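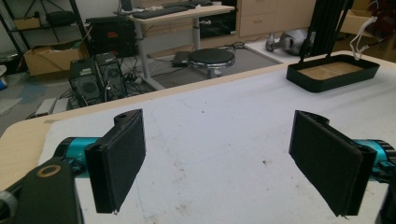 Werodbridge Sound Crew

Section 6: Setting up the stage and PA for a band night

By Herman Yusof
5 February 2026

Last updated: 5 February

This section covers the main room from load-in to the end of the support act's sound check. Read Section 5 first if you have not used the power distribution before. Monitor mixes for the headliner are in Section 7.

Before you start

You need two crew members, the stage plan from the promoter, and the channel list. If the band has sent a newer channel list by email, print it and throw out the old one. The room is open for load-in from 3 p.m. unless the booking sheet says otherwise.

CAUTION: Leave all amplifiers switched off until step 11. Powering up with cables half connected can damage the speakers.

Placing the speakers

1. Roll the two subwoofers to the front corners of the stage and lock the casters.

2. Put one pole in the top socket of each sub and tighten it by hand. Set the pole to the second hole from the top and push the safety pin all the way through.

3. Lift the top speakers onto the poles. This is a two-person lift.

4. Turn each top so it points at the far end of the bar on its own side. Pointing them straight ahead leaves the middle of the floor too loud and the sides dull.

5. Run the speaker cables along the wall behind the curtain. Tape them down anywhere people will walk.

Note: The left sub has a loose handle. It is fine for rolling. Do not lift by it.

Microphones and stage box

6. Set the stage box upstage center, behind the drum riser. Inputs 1 to 8 are for drums. Bass goes to 9, guitars to 10 and 11, keys to 12 and 13, and vocals to 14 through 17.

7. Place the drum mics in this order: kick, snare, hi-hat, toms, overheads. Put the overheads up last so they are not knocked while the drummer is still moving hardware.

8. Use a DI for bass even if the player also wants a mic on the cabinet. If both are used, put the cabinet mic on input 18 and write it on the channel list.

9. Set up vocal mics on straight stands with round bases. Boom stands are for singers who also play guitar or keys.

10. Run the network cable from the stage box to the mixing desk. Use the cable marked Trutar on both ends. The unmarked one on the same hook is a spare and is too short to reach the desk if the tables are out.

Powering up

11. Switch on in this order: mixing desk, stage box, wireless receivers, amplifiers. Wait for the desk to finish loading before you touch the next item.

12. Load scene 31, "Band Night Blank." All faders will be down and all channels muted. Save it under the band's name before making changes.

13. Play a track you know well through the left side only, then the right side only, then both. Walk to the back wall and listen there too.

CAUTION: Do not save over scene 31. If it gets overwritten, load the copy from the USB stick in the desk drawer and tell Herman.

Line check and sound check

14. Have one person tap or speak into each mic in channel order while the other watches the desk. Swap the cable first if a channel is dead, then the mic, then the input.

15. Sound check the headliner first and the support act last. The support act's gear then stays on stage for the start of the show.

16. Save the scene after each band. Mark the positions of amps and stands with tape, using a different color for each act.

17. Check the level on the meter at the desk during the last song of each check. The house limit is in the hire agreement, and a copy is taped inside the rack door.

Note: The room sounds much brighter empty. Leave the high end alone in the afternoon and adjust after the first two songs of the set.

If something is wrong

Low hum from both sides: unplug the keyboard player's laptop charger. If the hum stops, use the isolated DI.

One speaker silent: check that the speaker cable is turned until it clicks at both ends.

Wireless mic drops out: move to the next frequency group. Group 6 is used by Sala, the rehearsal space upstairs, so skip it.

No sound from the main outputs: see if the Guris limiter is showing a red light. Hold its reset button until the light goes out, with the main fader down.

Packing down is covered in Section 8.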